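Wirnwood Support > Simulation products > Kitchen scene pack
Ticket 2811
Status: Open, waiting on customer
Product: Zanik kitchen sim kit, single-arm license
Opened: December 18, 2019

Customer message

Hi! First off, we love this kit. We had an arm moving over the counter on the first afternoon, and we've been through enough scene packs that needed a week of cleanup to know how rare that is. The brick wall and the marble are a treat to work with, and our segmentation people are very happy with the busy textures.

Now the trouble. Our approach to the kettle drifts. The arm comes in over the front of the cooktop, lines up, and then the gripper ends up 30 mm to the left of the pose we asked for. It doesn't happen in the bare test cell, only in the kitchen. The pan is at the back of the cooktop, and we haven't touched any of the props. We're running the Semwal planner with the stock settings.
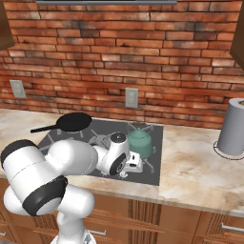
We logged 436 approaches overnight and the offset is the same every time, which makes me think it's a setting somewhere and not noise. Same thing with the arm reset to home between runs and with it left where it was. Log bundle is attached to the ticket. Happy to run anything you want to throw at us!

Support reply

Thanks for the kind words and for such a clean log bundle -- a fixed offset is much nicer to chase than a random one. Please try these in order and write back after each:

1. Open the scene settings and check that the robot base frame is set to "counter front" and not "room origin".
2. Turn off all the props except the kettle and repeat the approach.
3. Turn on the wrist camera view and park the gripper over the knobs, pointing down. Send us a still. The knobs are fixed to the stove model, so they are a good reference for camera alignment.

Customer message

Step 1: it was already on "counter front". I switched it away and back again just in case. No change.

Step 2: same offset with the kettle alone.

Step 3: still attached. I have to say the wrist view is my favorite part of the whole kit. The markings by the knobs are there at close range, little icons and all, and the marble veining holds up too. Our last package turned to mush at this distance.
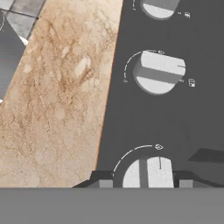

I overlaid the reference grid from the manual and the middle knob lands where the manual says it should. So the camera mount looks fine to me, but please check my work. I also found that the tool offset file in our project folder is dated March, long before we installed the kitchen pack. Could the kit be picking up that one in place of its own?

Support reply

Good catch on the file, and yes, it could. Your overlay checks out on our side as well. The kitchen pack ships with its own tool offset, but a file with the same name in the project folder wins. The bare test cell ignores both of them, so that fits what you saw there.

Rename the old file, restart the sim (a scene reload is not enough), and run the left-side approach as well as the kettle one. If both land, we can call it the offset file.

Customer message

Renamed, restarted, and the kettle approach is now inside our tolerance. Big cheer in the office!

The left-side approach is a different story. I used the round green item by the back left corner of the cooktop as the target, with the gripper coming in low over the counter. Position is good now, but the planner stops in front of the target and reports "goal in collision".

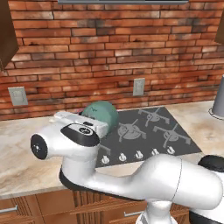

I tried it 5 times with small changes to the goal height and got the same message. Backing the goal off toward the open counter clears it, so my guess is the collision shape on that item is bigger than the mesh. Is there a way to show the shapes in the viewer? I looked under Display and under Physics and came up empty.

One more thing while I have you. We're moving our runs over to Biltbridge next year. Does the single-arm license cover headless machines, or do we need something else?

Support reply

Glad the kettle is sorted. Collision shapes are under Planner > Debug > Show hulls, and we agree that it's a strange place for them. Some of the round food items use a loose hull in this release. Select the item, set Hull to "tight", and save the scene under a new name so an update doesn't overwrite it. Planning will be a bit slower.

On licensing: headless is covered, one machine at a time. I've passed the Biltbridge question to our accounts desk so you get the answer in writing.

Please let us know how the tight hull does, and send the planner log if you still get the collision message.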